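Kitchen > Storage > Pantry tips

Keeping Dry Goods Fresh in a Small Pantry

Stella Athumani

Most stale food in a pantry comes from air and damp. Heat makes both worse. If your shelves share a wall with the oven or the dishwasher, move the flour and crackers to the other side of the room before you spend money on containers.

Flour and grains. Put new flour in the freezer for a few days, then let it come back to room temperature in its bag before you pour it into a jar. Opening it cold lets moisture settle on it. Whole wheat flour goes rancid sooner than white and does better in the freezer for good.

Sugar. Brown sugar needs a tight lid. If it has already gone hard, leave a slice of bread in the jar overnight and take it out in the morning.

Labels. Write the date you opened the package, not the date you bought it. Masking tape and a pencil work fine, and the tape peels off in the wash. I used printed labels until last November and was forever scraping them.

Jars. The square Wakley jars fit my shelves better than round ones, and the lids can be bought separately. Check the rubber ring once in a while. If it has cracked or gone flat, replace it.

Chips and snacks. Press the air out, fold the top down tightly two or three times and clip it across the middle. A clothespin at each end does the same job on a wide bag. Store opened bags away from the stove.
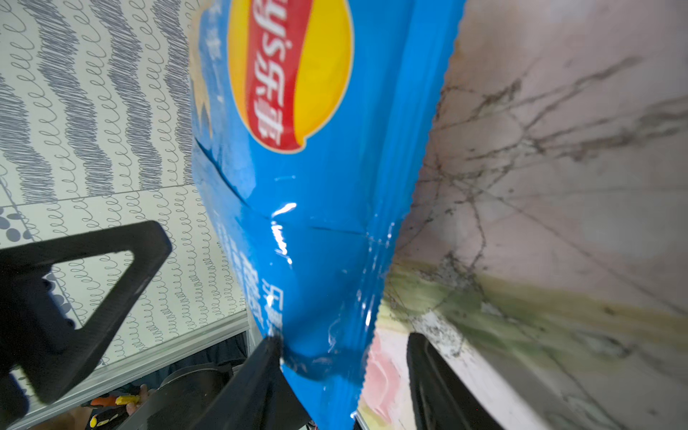 Crackers that have lost their snap can be spread on a baking sheet and put in a 200 degree oven for a few minutes. Let them cool fully before they go back in the box or they will soften again. Pretzels can be treated the same way. Cookies with filling can't.

Desta Mersha wrote in to ask about rice. White rice keeps for years in a closed jar. Brown rice has oil in it, so buy small bags and use them within six months.

Wipe the shelves when you restock, and dry them well before anything goes back.

Related tips
Cleaning a coffee grinder
Getting onion smell off a cutting board
Which spices to buy whole
Lining drawers without glue

Contact | Copyright Simetti Household Pages | Back to top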